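Skivine Table Linen Texture Set

Version 2, released in June
Maintainer: Rukhsana Jatoi
Scans and cleanup: Amna Arain, Nicanor Carrillo
License: see LICENSE.txt in the root folder

Summary

Skivine is a set of 458 tileable fabric textures for use in rendering packages. All of them come from flatbed scans of household table linen: tablecloths, runners, napkins and dish towels. Each texture ships with a color map, a height map, a normal map and a roughness map. There are no metalness maps. The set is meant for product visualization, interior rendering and teaching. It is not calibrated for color matching against physical cloth.

Contents

color/ - color maps, 16-bit PNG, sRGB
height/ - height maps, 16-bit PNG, linear, single channel
normal/ - normal maps, 16-bit PNG, OpenGL convention (green up)
rough/ - roughness maps, 8-bit PNG, linear, single channel
raw/ - 1,606 unprocessed scans, TIFF, before cropping and stitching
index.csv - one row per texture
LICENSE.txt
CHANGES.txt

The raw folder is a separate download. It is only needed to rebuild the maps.

Columns in index.csv

id: four-digit number, stable between versions. Numbers of withdrawn textures are not reused.
weave: plain, twill, satin, basket, waffle, damask, unknown
fiber: as printed on the care label, or "unlabeled". Fiber was never tested.
tile_mm: edge length of the square tile on the physical cloth, in millimeters
source: Gukura or Woltent, the two collections that lent the cloth
stains: yes or no. Stains were kept if they did not break the tile.
notes: free text, often empty

Scanning

All cloth was ironed, laid face down on the glass and weighted with a sheet of plate glass. Scans were made at 600 dpi with sharpening and automatic exposure turned off. Each piece was scanned at several rotations in 90-degree steps. The scanner lamp is on one side only, so the shading changes with rotation, and the height maps are estimated from that change.

Pieces larger than the bed were scanned in sections with an overlap and stitched by hand. Fringes, hems and embroidered borders were cropped out.

Processing

Tiles were cut along the thread direction where it could be found. On worn cloth the threads drift, and the cut follows the average. Seams were closed by patch matching, then checked at half and quarter size. Height maps were high-pass filtered to remove folds left after ironing. This also removes real large-scale relief, so waffle weaves look flatter than they should.

Roughness is derived from the color and height maps with a fixed formula for each weave class. It is an estimate. Users who need measured values should replace it.

Recommended settings

Set texture scale from tile_mm. Most complaints about version 1 came from tiles stretched across a whole tabletop. Start with a normal strength of 1.0 and a displacement of zero. Use displacement only for close views of basket and waffle weaves. Anisotropic filtering should be on for any view at a low angle to the table.

Fine speckled and striated cloth in light gray is the hardest case. It shows moiré at small render sizes, and repeats become visible over large areas. Rotate or offset the tile per object, and render at full size before judging.

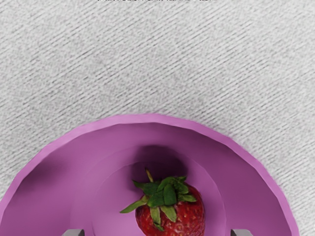

Known problems

Textures tagged "satin" have highlights baked into the color map. Ximena Rivadeneira has a partial fix, planned for the next version.
The weave column was filled in by eye. Rafia Mengal rechecked the damask entries; the other classes have had one pass only.
Older versions of the Kinoshita importer read the normal maps with green flipped. Invert the green channel on import.
Dark cloth is underrepresented. Both lenders hold mostly white, cream and gray linen.
Lint is present in many raw scans and in a few finished tiles.

Changes from version 1

Height maps moved from 8-bit to 16-bit. File names now use the id only. The tile_mm column was added. Textures with printed logos were withdrawn.

Reporting errors

Send the texture id, the map type and a crop showing the fault at 100 percent. Reports without an id cannot be processed. Corrections are listed in CHANGES.txt under the id of the texture concerned.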